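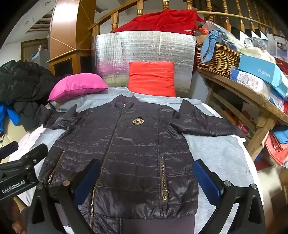
Putting the winter coats away, properly this time

Every May, when the first frosts turn up on the lawn in Tollton, I go looking for my quilted jacket and find it where I left it, which is to say squashed at the bottom of a cupboard under the beach towels. It comes out looking like a slept-in tent. I have been doing this for years, and my mother did it before me, and I suspect plenty of you are nodding along.

So this spring I decided to put the warm things away with a bit of care, and I spent a very happy afternoon on it with the radio going and a pot of tea (all right, two pots).

The bed is the best place to work. A table is too narrow once the sleeves are out, and the floor belongs to the dog. Spread something soft down first – an old fleece does nicely – and lay the jacket on top, face up, with the front zipper done up to the collar. Go through the pockets before anything else. Mine gave up a tram ticket, 4 cough lollies and a shopping list in handwriting I don't recognise.

Then smooth it from the middle outwards with the flat of your hand, following the lines of the quilting. A shiny navy fabric shows every crease, but most of them will ease out if you leave the jacket lying there while you get on with the jumpers. Please don't reach for a hot iron. I did once, on a coat I loved, and I still think about the colour it went.

Wash according to the label and be patient with the drying. If the padding feels even slightly damp at the cuffs, it isn't ready. An embroidered badge likes a gentle going-over with a soft brush, and a stiff metal zipper will often run again after a rub with a plain white candle, a trick I had from the dry-cleaner on Moreira Street.

As for folding, I bring the sleeves loosely across the front and fold the whole thing once, no more. Ribbed hems and cuffs should lie flat, or they stretch. I keep mine in a cotton bag on the top shelf, where nothing heavier than a scarf can be put on top of it. If you have the hanging room, a broad wooden hanger is kinder still.

The beach towels, meanwhile, have moved to the hall cupboard, and I now have nowhere to keep the vacuum cleaner.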